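About Dirkcombe Brick Library

Dirkcombe Brick Library lends building bricks by the tub. We started in July with what was left over from two family collections and a box from a school that was clearing a storeroom. We now have 89 member families and 42 classrooms on the books. Members borrow a tub, build with it at home or in class, and bring it back for another one.

We lend plain bricks. We do not lend licensed sets, figures or anything with a motor. Most of what goes out is the 2x2, the size younger children reach for first, and the size we get the most requests to replace.

How we sort

Every return gets tipped out and sorted again, even if the borrower has already done it. We sort by color first and by size second. Each color has its own tub, and the tub color does not have to match the bricks. Orange goes in the dark teal one.

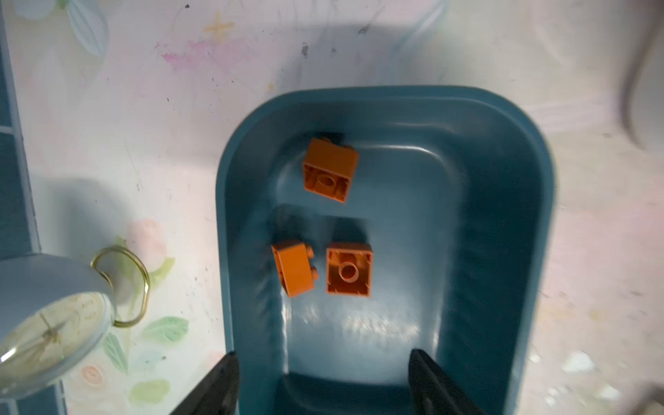 New helpers usually want to sort by size first. We tried it that way for the first few weeks and it was slower. Small hands and tired eyes pick out a color from a mixed heap much faster than they pick out a shape. Once a tub holds one color, splitting it by size is a short job and can be done sitting down.

Bricks with teeth marks are set aside. So are bricks with faded sides or cracked tubes underneath. We check the underside of each one, because a brick that looks fine from the top may not grip anymore. Rejects go in a bag for the Harkberg art room, where they get glued into things.

The sorting table

All sorting is done on one table at our room on Zorkano Street. The table has a flowered cover, with blue brick-pattern wallpaper behind it and at both sides. The cover is wiped down at the end of the day. Other things from the front desk live on the table too, including the tape dispenser and the calculator.
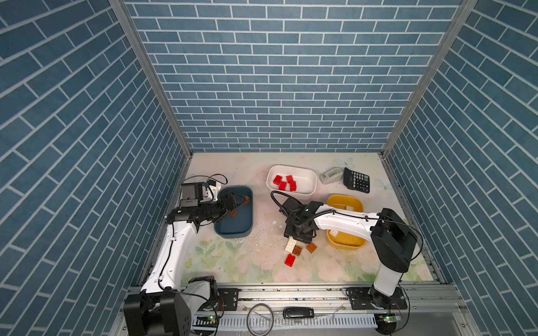 Sorting in progress, with red bricks in the white bin.

We keep the batches small. A full classroom tub holds 196 bricks, and sorting that many in one go leads to mistakes. We take a few handfuls, finish them, and then take a few more.

Oranges and browns

The colors that cause the most trouble are orange and brown. Older orange bricks darken, and some newer browns are close to orange. Our rule is that anything in between goes in with the orange. The teal bin can end up with bricks that are more orange-brown than orange, while the bright reds in the white bin next to it are easy to tell apart. If a teacher needs a true brown for a project, tell us when you book and we will pick them out by hand.

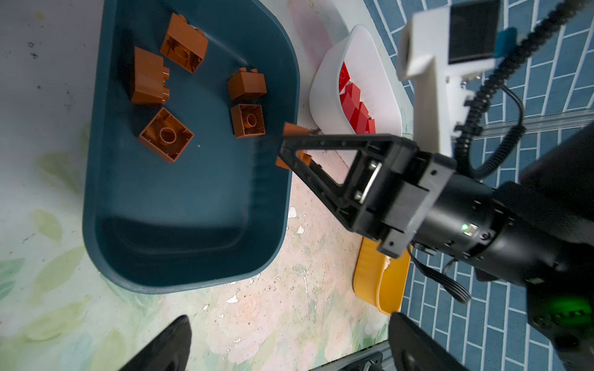
Borrowing costs nothing for the first tub. After that we ask families for a small yearly payment that goes toward replacements. Loans run for three weeks and can be renewed once if no one else is waiting. Please do not wash the bricks in a dishwasher. When they come back, they can be in any order and any way up, like the orange-brown ones lying in the teal bin with their hollow sides showing. We would rather have them all back than have them neat. If a few are missing, say so on the return slip. There is no fine.

What we do with odd colors

White and cream bricks stay out on the table until the end, after the reds and oranges are done. We have fewer of them and they show dirt more, so they are looked over separately. Do not put them in with the reds to save time.

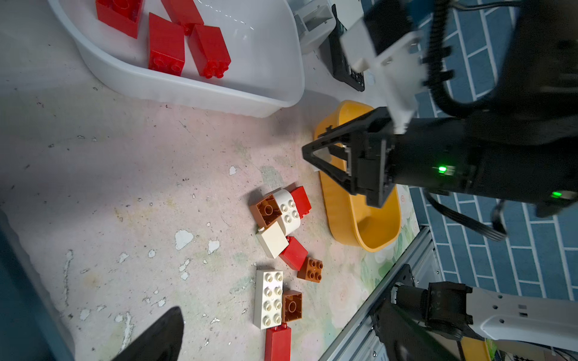

Giving bricks

We accept donations of plain bricks in any amount. The largest so far was 700 bricks from Subramaniam Dental, whose waiting room had been refitted. Loose bricks in a bag are fine. Please leave out baseplates, wheels and instruction books. The drop-off box is inside the front door and can be used whenever the room is open.

Page last updated 2020-11-05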